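Simulated kitchen station at an open day - what should visitors be looking at?
2 answers
541 views

We are running a demonstration of our kitchen manipulation work at the Brilircombe open day in January. Visitors watch simulated runs on a large monitor while one of us talks. In rehearsal most people followed the arm and missed the task. Two views from the material we plan to show:
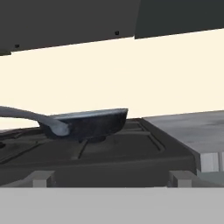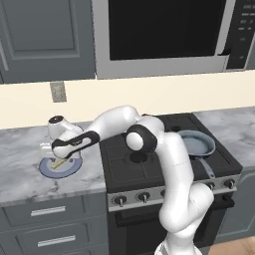
What I need to decide

Each visitor group gets 11 minutes at the station. Should I show both views at once, or start with the close one of the pan and switch to the wide one with the arm and the plate? The audience is mixed - school groups in the morning, engineers from Royer after lunch. I would also like to know how much to say about the simulator.
Regula Zaugg
Share
4 comments

Start wide. In the wide view people can find the stove, the counter and the plate before you ask them to follow anything. The close view has no arm shape to orient by, and a visitor who walks up late will not know what they are looking at. We did the opposite at the Rurlow visit last year and spent half of each slot explaining where the viewpoint was.

Once the group has the layout, pause and name the target: the yellow-green item on the plate, under the gripper. Then resume. If you bring in the close view, keep it in a corner at a quarter of the screen width and label it. Check the contrast on the actual monitor as well. The pan is dark and so is the cooktop, and on a projector the two may merge.

On the simulator: say at the start that it is rendered. For the school groups one sentence is enough. The Royer people will ask about contact models, friction values and how grasps are scored, so have those numbers on a printed sheet. Report failed runs along with the good ones - they will ask for the rate anyway.
Nirport
Share
2 comments

Just loop a video. Live runs always hang when there is a crowd.
tmk_bench
Share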